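4.2 Loss of grip on the textured disk

The second group of faults concerns the handling of a round, dark, heavily textured object on a shallow tray. Operators used a pair of hand-held grippers, and the recorded finger positions were later used to train the arm controller at the Turnov site. Of the 666 recordings made for this task, 30 were set aside by the reviewers because the gripper reported a closed and stable hold while the object was moving between the pads. The fault was first noted by Menaka Sarkar during a routine check of the force logs, and was confirmed by Settimio Sanna using the method set out in Section 3.

The cause was traced to the way contact was judged. The software treated any steady finger width as a secure hold. On a surface made up of ridges, a pad can come to rest on a few high points and keep a steady width with very little contact area. A small sideways load is then enough to shift the object, and the width reading does not change until the pad drops off the ridge. The delay between first slip and the fault flag reached 900 milliseconds in the worst case.

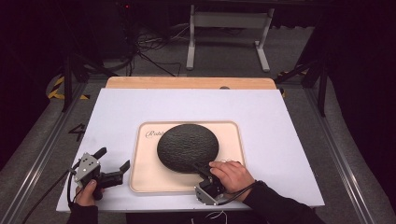
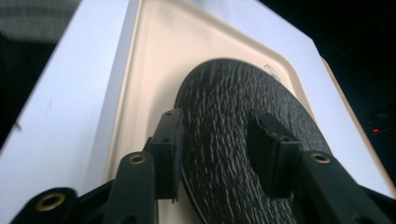

Figure 6. Handling of the textured object with hand-held grippers. First image: both grippers at the near edge of the board, with the fingers of the right-hand gripper touching the object. Second image: the two finger pads at the textured disk, from a gripper's own camera.

4.3 Safety findings

A delayed slip flag is a minor matter while a person is holding the tool. It becomes more serious when the same logic is carried over to a powered arm. During a replay trial at Turnov in December, the Marras controller continued a lift after the object had left the pads, and the arm travelled to its full height with the fingers closing on nothing. No one was hurt. The trial was stopped by Akosua Kwofie, and all replay work was suspended until the contact rule had been changed.

Under the revised rule, a hold is accepted only if the width and the motor current both remain within set limits for 600 milliseconds. If either value leaves its limit during a lift, the arm stops and holds its position. The operator must then clear the fault by hand before motion can resume. The revised rule increases the time needed for each grasp, and its behaviour on soft objects has not yet been tested.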